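Search stories
Search

Other Duties

Before the arm came, I was Tidiness. It was one line in my job description, under Other Duties, and I had held it at Rarbridge for 14 years without a single appraisal mentioning it.

The memo from Agbayani was dated 1st May. Small waste at the benches would now be "handled upstream". I read it twice, screwed it up and had nowhere to put it, my bin having been taken away for calibration.

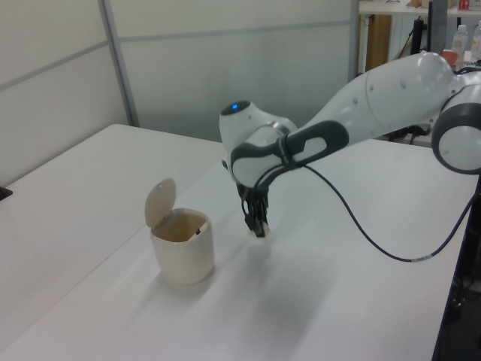

They moved me to Exceptions. An exception was anything the arm had doubts about, and it sent me its doubts on a screen, each with a little box to tick. Rubbish? Yes. Rubbish? Yes. Rubbish? That one was my expenses claim, and I did hesitate.

By August I had answered 3179 of them. The woman from Accounts used to flick paper at my head as she passed. She now laid it on the table, squared up her cuffs and waited with the rest of us. We had never stood together before. We had opinions on wrist angle. A man from Despatch, who hadn't spoken to me since the business with the fridge, murmured "lovely" at a pick-up and then looked embarrassed.
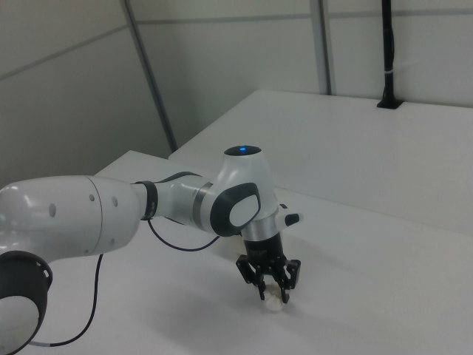
One crumpled item, pending.

In the autumn Lotusstead bought us and asked what Exceptions was for. I said I told the arm what was rubbish. They asked whether it had learned yet. I looked at the screen, where a new doubt had come up, and it was their letter.

I ticked the box and went to lunch.

58 shares
14 comments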